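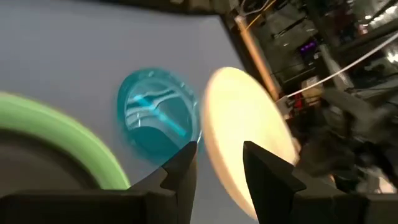 My project was about picnic plates, and which ones people would still want to use after a summer of knocks. I ended up with green, blue and cream ones, and I got far too attached to the blue – it's see-through and catches the light beautifully!

I gave out 399 short surveys in Trerthorpe and got 300 back, which I was chuffed with. Most people picked by colour first and only then asked about scratches (so did I, to be fair). Next term I want to try stacking them.

Last updated: January

Related projects
Lunchboxes at Achari
The Wurner mug test
Takov trays, part two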